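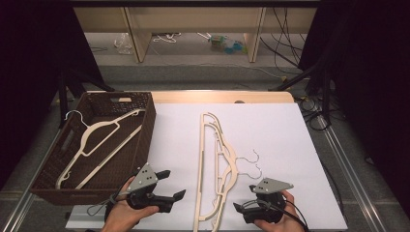 Hanger and basket sorters wanted — Jargate clothes reuse room

Part time, paid, starting March. Two posts.

We take in donated clothes, sort them, hang what's good and send it back out to the shops. The clothes bit is covered. What we're short of is people for the hanger table. Sounds daft, it isn't. Every rail that goes out needs hangers on it and they all come back to us in a heap, hooks through hooks, and someone has to get them apart and stacked before the morning lot can start.

What you'd be doing

Taking hangers out of the baskets and laying them in stacks on the white board. All facing the same way, one on top of the other, hooks out to the same side. Cream plastic ones with the metal hooks are most of what we use. Bottom bar straight, shoulders lined up. Doesn't need to be perfect but if the hooks point every which way they catch and you're back where you started.

Filling the brown woven baskets for the hanging rails. Up to 50 in a basket, fewer if they're the chunky ones. Baskets have a handle hole at each end, please use both, the plastic weave splits if you drag them by one side.

Checking for cracks and bent hooks. Bent can usually be saved. Cracked goes in the scrap bin by the door.

Wiping down the board at the end of your shift. Putting baskets back under the table, not on the stairs (Pauline has been over them twice).

A bit of folding when the hanger side is quiet. Pauline will show you how we do jumpers.

Hours and pay

Mornings 8.30 to 12.30 or afternoons 1 to 5, one post for each. Term time only is fine, say so when you apply. Paid hourly, same rate as the rail staff, monthly into your bank. Tea and coffee provided, bring your own lunch if your stopping on.

Who we're after

No experience needed. Good with your hands, don't mind doing the same job for a stretch, can stand for most of a shift. There is a stool but the table's a bit high for it. Some lifting, full baskets get awkward more than heavy. If you've done stockroom, laundry, school kitchen, packing, that sort of thing, tell us — all useful. If you haven't then just tell us a bit about yourself.

You'd be working next to Reece Pilkington mostly. He's been on the rails since we moved in and knows where everything lives. Radio is on. You can change the station if Reece is out.

Would suit someone coming back to work or wanting a few steady hours close to home. We have had retired people, students and parents on the hanger table and all got on fine. Over 16s only sorry.

Where we are

Unit 124, Jargate. In past the tyre place, our door is the green one on the left. Bus stop at the top of the road. Parking is tight before 9, easier after. Step at the front entrance but level access round the back, ring the bell and someone will come through. Toilets on the same floor.

How to apply

No form. Email or drop a note in at the unit with your name, phone number, which shift you'd like and when you could start. A few lines is plenty. Mark it for Beverley Rowbotham. If you'd rather talk first, call in any time between 10 and 12 and ask for Beverley or Pauline Naylor.

We'll ask you in for half an hour to see the room and have a go at a basket of hangers. Not a test, just so you know what your letting yourself in for. You'll hear from us either way.

Please let us know when you write if you need anything set up differently, table height, breaks, seating etc.

Closing when both posts are filled, so don't hang about.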